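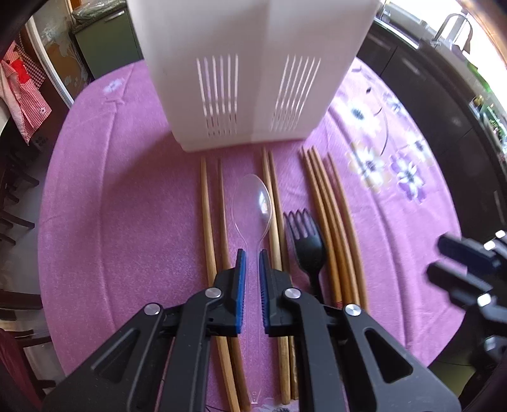
One reply to the feedback form after the Stadel talk was that all this business about laying the table is for people with dining rooms, and could we please get on to the food. I'll start with that, as it's a fair complaint and half the room will be thinking it.

**Opening (keep to 8 minutes)**

- Say what the talk covers: feeding guests at home when you have one table, one oven and not much floor.
- Ask who has cooked for more than six in a flat. Wait for hands.
- The point to get across: most of the trouble at a supper comes from people getting up. Every time the cook leaves the table the talk stops, and somebody follows to help.

**What goes on the table before anyone arrives**

- Everything people eat with. Forks, spoons, chopsticks if the meal wants them. Either at each place or in a pot in the middle, both work.
- Water. Two jugs, never one.
- Salt, and whatever hot sauce the house runs on.
- A cloth if you like one. A patterned cloth hides more than a plain one. Don't iron it, damp hands do the job well enough.
- Leave a gap for the big dish. Put the empty dish there while you lay up, then take it back to the kitchen. People laugh at this and then go home and do it.

*Pause. Somebody usually asks about round tables here. Answer: fine for reaching, bad for serving dishes, go smaller on the plates.*

**The food part**

One dish that can wait, one that can't, and bread. The one that can wait does most of the work. I use the lentil bake from the Fonero course handout, which sits happily in a low oven for an hour. The one that can't wait should take under 7 minutes -- greens in a hot pan, or eggs.

Quantities: 400 g of dried lentils feeds six with some over. I've seen people double it for seven guests and eat it until Friday.

Skip the slide on rice if we're running late. If not, say only this: rinse, lid on, leave it alone.

**Seating**

- Cook nearest the kitchen. Sounds obvious, gets ignored.
- Children on the side they can climb down from.
- Coats on the bed, bags under it. At the Virkari evening we had a rucksack behind every chair and no one could get out.

**Clearing up**

Stack at the end of the course, once, and have one person carry. Tell the others to stay put -- say it out loud, because guests feel rude sitting still. Soak the big dish and shut the kitchen door.

**Questions**

Likely ones: vegetarians (the bake already is), what to do about late guests (start without them), whether paper plates are allowed (yes).

Handouts are in the Panicker folder, by the door. Chairs need stacking before we leave.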